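Vija Org had told me to wear flat shoes and eat first, so naturally I turned up in heels with nothing in me but coffee. She took one look at my feet, went off down the corridor and came back with a pair of canvas sneakers a size too big. "They've been in the closet since December," she said. "Don't ask me who left them. They're clean."

I'd come to the Utau building to talk about switchrooms, which is not a sentence I ever expected to write. But after our last piece on the old dye works so many of you wrote in wanting to know who keeps the lights on in places like that (the answer, in that case, was a man with a padlock) that I went looking for someone who does it for a living and likes talking about it. Vija likes talking about it. She's been an industrial electrician for 28 years, the last 13 of them here, looking after pumps, fans, two elevators and what she calls "a heating system designed by someone's cousin."

We started in her office, a narrow room with a kettle and far too many binders. I asked how she got into it.

"My mother wanted me to do bookkeeping," she said. "I did one year of it. I was fine at it! I just kept looking up when the lights flickered. There was a shop next door, Dillard, they rewound motors, and I used to go over there on my lunch break and stand in the doorway. In the end the owner said either come in or close the door, you're letting the heat out. So I came in."

She stayed at Dillard for six years and says she learned more about copper there than any person needs to know. After that came a spell at Belhaj, building control panels from scratch, and that's where she got fussy about layout.

"You can tell who built a panel the way you can tell who packed a suitcase," she told me. "I worked next to Justinas Dambrauskienė for years at Belhaj and I could open any door in the country and say, yes, this one's his. All his wires turn the same corner. Mine are good, but his are beautiful. He'd redo a whole bundle over one crossed wire and then be late for dinner."

I phoned Justinas later, to be fair to him, and he laughed for quite a while. "I was late for dinner over much smaller things than that," he said. "But she's being modest. Vija was the one who argued about the fronts. Everybody in the workshop cared about the inside, me too, and she'd stand there saying, okay, but a tired person has to read this door. She'd make us move a lamp the width of a finger." Did he mind? "I minded every single time. She was usually right, so then I minded more."

Anyway, the fronts. I'll admit that when I pictured an electrical cabinet I pictured a plain gray box with a scary sign on it, and I did get the gray and I did get the sign. I hadn't expected the colors. Amber, green, orange-red, all glowing away in little black holders, and then a bright white one next to the meter that looks like somebody's porch light. 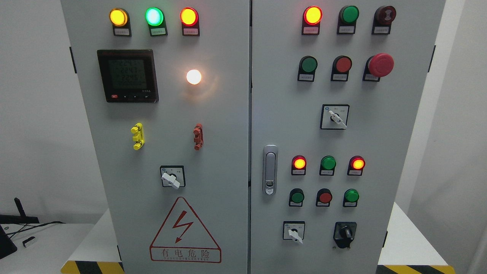

Both doors of the control cabinet, with the power meter on the left one.

I asked what she looks at first when she walks in.

"The whole thing, from the doorway," she said. "I don't read anything yet. When you know a panel well you know its face, and if something's off you feel it before you can say which lamp. Then I go to the meter. Numbers first, then lamps, then I listen. People forget to listen. A contactor that's getting old has a kind of buzz to it, like a fly in a jar."

The meter is the part I kept drifting back to, with its greenish screen and stacked-up rows of figures, 224.7 on one, 224.5 on another. I asked if I should be worried that they didn't match. She was very kind about it.

"That's close. That's nice and close, I'm happy with that. If one of them wandered off on its own I'd want to know where it was going."

The labels she's less happy with. They're tiny, little white strips with printing I couldn't have read without putting my nose on the door, and she has opinions. "Whoever picks the font size is always twenty-five," she said. "I'm not twenty-five. I've got one pair of glasses for driving and one for labels." She's been asking for bigger ones and has a quote from Gomura sitting in a binder, which came to nearly 2,000 for the building, fitting included. It's been approved in principle. She did a little thing with her eyebrows when she said "in principle."

I wanted to know whether anyone ever presses the wrong thing.

"Sure. I have. Everybody has, and if they say they haven't, they're new. That's why I like a button that sits under its own lamp, or close by, so your eye and your hand go to the same spot. And a selector switch should have a handle you can read across the room. You see which way it's pointing and you know where you are."

Then there's the warning sign, low on the left door, the red triangle with the lightning bolt. The big lettering is Chinese, 有电危险, with a small line of English under it. Vija doesn't read Chinese but she's had those four characters translated for her so many times by visitors that she can now say what they mean before they do: danger, electricity. "The bolt does most of the work," she said. "I've never met anyone who needed the bolt explained."

We talked for a good while after that about training. She takes one apprentice at a time and starts them all the same way, with a notebook. They draw the front of every panel in the building by hand, lamps and all, and they're not allowed a screwdriver until the drawings are done. It sounds a bit like being sent to copy paintings in a museum, and I said so. She thought about it.

"They hate it for a week. Then one of them comes and says, Vija, why is there a dark lamp at the end of this row? And I say, good, now you're an electrician, go find the drawing and tell me."

Would she let me have a go? She would! I got a pencil and the back of a delivery note, and I made it through most of one door before I lost track of my rows. My meter came out looking like a toaster. She's pinned it up over the kettle, apparently, and Justinas has asked for a copy.

I asked, last of all, what she'd change if someone handed her the whole building and a blank check. I was expecting something about the heating.

"A chair," she said. "In the switchroom. A proper one with a back."

Vija Org is giving a short talk on reading control panels in the Utau lobby on 27th June. Bring your own pencil, and your glasses if you have them. I still have the sneakers.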